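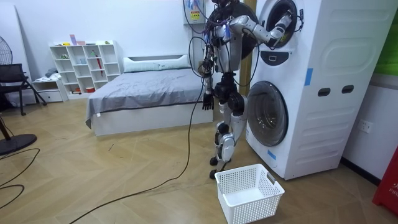

Visden Residential Services
Room Laundry Appliance Check: Bedroom Unit, Daltport House
Form 1214, completed Sep 14, 2025
Inspected by: Helju Lill
Reviewed by: Warrick Trevaskis

Scope
This form covers the stacked laundry unit in the bedroom, the floor in front of it and the basket kept with it. Each item is marked Satisfactory, Attention or Not checked. Comments are required for any item not marked Satisfactory.

1. Position and access

1.1 Floor in front of unit suitable for standing and loading. Satisfactory.
Comment: The basket stands directly before the unit. Residents are to move it aside before opening the lower door.

1.2 Clearance between unit and bed. Attention.
Comment: Sufficient for one person to load. Bedding must be kept off the floor on this side.

1.3 Cabinet stable when pressed by hand at upper level. Satisfactory.

1.4 Tape on cabinet front. Attention.
Comment: Blue tape is present near the upper opening and again near the lower front corner. Purpose not recorded on the previous form. To be left in place until Mr Trevaskis has confirmed whether it may be removed.

2. Drums, doors and seals

2.1 Lower door glass free from cracks. Satisfactory.

2.2 Door gasket seated evenly, with no splits. Satisfactory.
Comment: Black rubber seal checked by hand along the full rim. Wipe the lower fold after each use.

2.3 Drum clear of forgotten items. Attention.
Comment: A yellow cloth was in the drum. All items are to be taken out before the unit is left, and the drum turned once by hand to check for small articles.
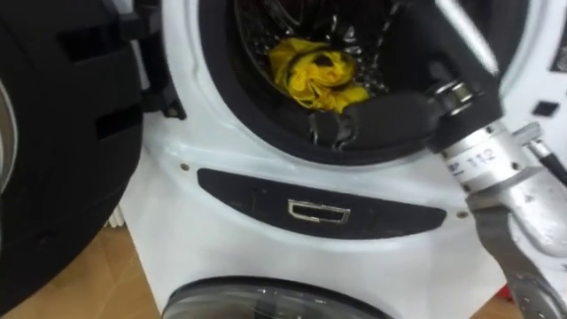 3. Electrical and water supply

3.1 Plug and lead undamaged. Satisfactory.

3.2 Supply hoses secure at both ends. Not checked.
Comment: The unit could not be drawn forward by one person. Van Wyk to attend in October with 2 fitters.

3.3 Isolating switch labelled. Attention.
Comment: Label worn. Replacement to be ordered from Plason, stock line 71.

4. Basket

4.1 Handles and sides free from sharp edges. Satisfactory.

4.2 Basket empty when not in use. Satisfactory.

Result: Unit may remain in use, subject to items 1.4, 3.2 and 3.3.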